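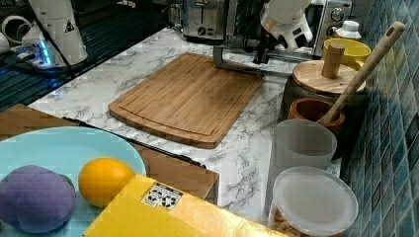

Kitchen staff at Multhorpe get a new pair of hands

28 May 2019

There has been a good deal of chatter over the tea urn at Multhorpe lately, and most of it concerns the robot arms. The ready-meal firm, which has been cooking for the town since 1999 and now employs over 200 people, is teaching them the fetching and putting away that eats up so much of a working morning in its recipe kitchen.

Daryna Mykhailiuk, who has run that kitchen for longer than she cares to say, admits she was wary at first. "I thought, well, that's my lot off home then," she told us, laughing. "But I've still got everybody, and the girls who used to spend half the day clearing up are writing recipes now, which they're very good at!"
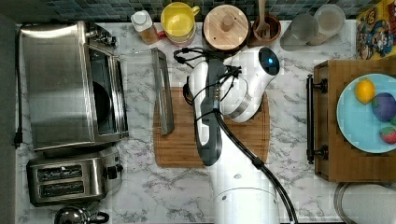 An arm reaches over the chopping board at Multhorpe's recipe kitchen.

It hasn't all been plain sailing, mind you. Two of the team have asked to move across to the Fogh Street bakery, saying they miss the old bustle, and shifts have had to be shuffled so that there is always a cook on hand who has done the safety training. Staff will be asked for their views again in September, before any decision is made about the bigger kitchen at Dendach.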